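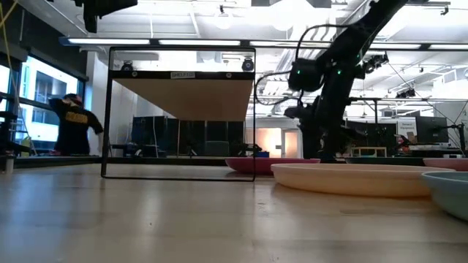 LINDGREN, August

I finally did the thing I've been threatening to do in this newsletter since spring - I emptied the pantry. All of it, onto the kitchen floor, on a Monday night, which I don't recommend if you also need to make dinner.

I found 49 cans. There are 2 of us in this house! Around 10 were chickpeas, and I still bought chickpeas last week. There were also four open bags of the same Danari rice, each with a different clip on it, and a jar of Brotimel mustard so old the lid had welded itself shut (I ran it under the hot tap, I banged it on the counter, I gave up and threw it out).

So now I have a system, sort of. Cans go on the low shelf, oldest in front. Baking stuff is up high, where I can't snack on the chocolate chips without getting the step stool. Everything we eat on weeknights sits at eye level, and the snacks got a basket of their own, already half empty by the next morning.

I skipped the matching jars. I know they look lovely, and plenty of you wrote in to tell me so, but I'd have to wash them all and then remember which flour is which. Masking tape and a marker did fine for me.

The extra cans went in a box to the food shelf on Fosis Street. They take drop-offs until 4 most afternoons and they're especially short on soup and canned fruit right now, so have a look at the back of your own cupboards if you get a minute. Next month is the freezer. I've already found one bag of something green, and I'm open to guesses.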